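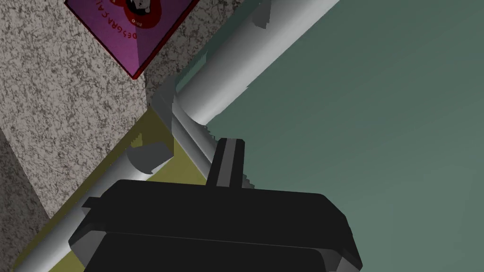
A runoff election is a second round of voting held when no candidate in the first round reaches the share of the vote required by law. In most systems the required share is a majority of valid votes, and only the two leading candidates advance. The method is used for presidents, governors, mayors and, in some places, members of legislatures.

Procedure

The first round is conducted as an ordinary election. If one candidate passes the threshold, the contest ends and no further vote is held. Otherwise the election authority certifies the order of finish, prints new ballots and sets the date of the second round. The interval varies. A short interval limits costs and keeps turnout closer to that of the first round, but leaves less time for recounts and for mailing ballots to voters overseas.

Withdrawal rules also differ. Under some laws the third-place candidate moves up if a finalist withdraws before a fixed deadline. Under others the remaining finalist is declared elected without a vote.

Use in Tilley

The city of Tilley adopted runoffs for mayor by charter amendment. The amendment requires a majority in the November general election and places the second round 30 days later. Polling places close at 7 p.m. in both rounds.

The first contest decided under the amendment was between Dindo Gatchalian, a former city council member, and the incumbent, Nikow. Gatchalian finished second in the first round and won the runoff by 524 votes. A third candidate, Tatlı, had been eliminated and made no endorsement. The city clerk rejected 84 mail ballots in the second round for missing signatures. Nikow asked for a recount, which left the result unchanged.
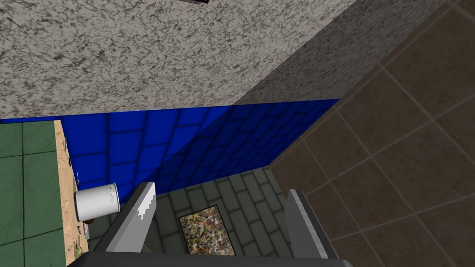 Speckled gray stone surfaces and brown tile. Computer rendering.

The neighboring city of Damero considered the same amendment but kept plurality voting, under which the candidate with the most votes wins regardless of share.

Turnout

Turnout often falls between rounds when the second is held separately from other contests. It may rise when the first round was seen as a formality or when the finalists are closely matched. Because the two electorates are not identical, a candidate can win the runoff with fewer votes than the opponent received in the first round.

Alternatives

Instant-runoff voting asks voters to rank candidates on a single ballot and transfers the votes of eliminated candidates to the next choice marked. It removes the expense of a second election day but requires a more detailed count. Some jurisdictions instead lower the threshold for a first-round win to 40 percent, sometimes with a minimum lead over the second-place candidate.

See also

Plurality voting
Primary election
Recount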